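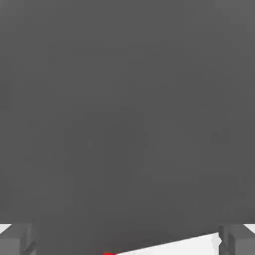 Participants wanted: household chore trials, Pradside

Hodutlow is testing whether a two-fingered gripper can do small jobs at home and on the shop floor - clearing a worktop, sorting cutlery, restocking a shelf. Results in simulation do not yet carry over reliably.

We need 20 adults to carry out the same chores by hand for comparison. Sessions last some 4 hours and take place in August. No technical background is required. Payment is £372 on completion.

Apply in writing to Xóchitl Ventura, Hodutlow, Pradside, by May 31, 2020.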